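Trestell Tabletop Pushing Cell: Equipment Plan and Budget
Student project report, January 2018

2. What we had to buy and what we did not

The arm was already in the laboratory when our project started, so its price is not in our budget. What we needed was everything around it: a base to fix things on, a work surface, a tool for pushing, and small objects to push. The department gave us a limit of 2,883 for the whole year, and the supervisor asked us to keep a part of it for repairs.

In the first version of the plan we wanted a gripper. We received one offer from Prornow and one from Gundo, and both were above the limit before shipping was added. After this we read the task description again. The task is to sort blocks by color by sliding them on a flat surface, and for this no finger has to close. We decided to use a plain rod at the end of the arm and to put the money in the base and in the spare parts.

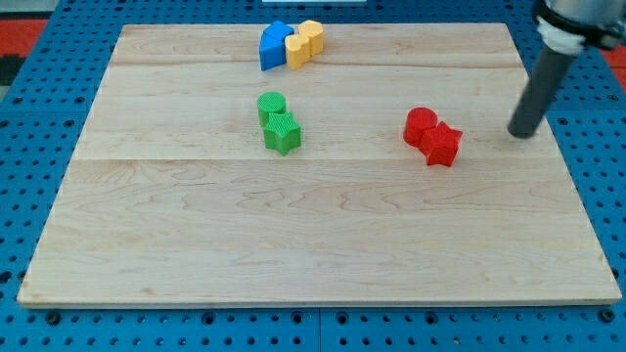
Tang

2.1 Work surface

The blue perforated platform was the largest single cost. We chose it for the rows of holes, which let us move the fixtures without drilling again. On top of it we put a wooden board with a light maple grain and rounded corners. The board has visible seams, and we discussed for a long time if they can disturb a sliding block. In the end we did not order a one-piece board, but in the budget there is a line for it, to be decided in April.

2.2 Blocks

We use plastic blocks in red, green, blue and yellow. Stars and cylinders were the first shapes on our list, as a star turns in a different way from a cylinder when it is pushed at one side. The red and green pairs are each one star and one cylinder. We ordered 60 blocks in total, more than one experiment needs, so that lost or damaged ones can be replaced from the same lot and the color stays the same for the vision program.

2.3 Rod and mounting

The rod is dark gray with a rounded tip. A sharp tip would be cheaper to make, but it could scratch the board if the height is set wrong. The mounting parts had the longest delivery time of all items. For another group I would recommend to order them first, also when the rod is not yet designed.

2.4 Summary of costs

Budget limit: 2,883
Ordered until now: 2,307
Left for repairs and the second board: 576

The supervisor asked for a reserve of 10 percent, and the plan keeps this if the second board costs not more than 287. We have not yet a written offer for it. The shipping costs are included in the ordered sum, but the cost of a new rod is not.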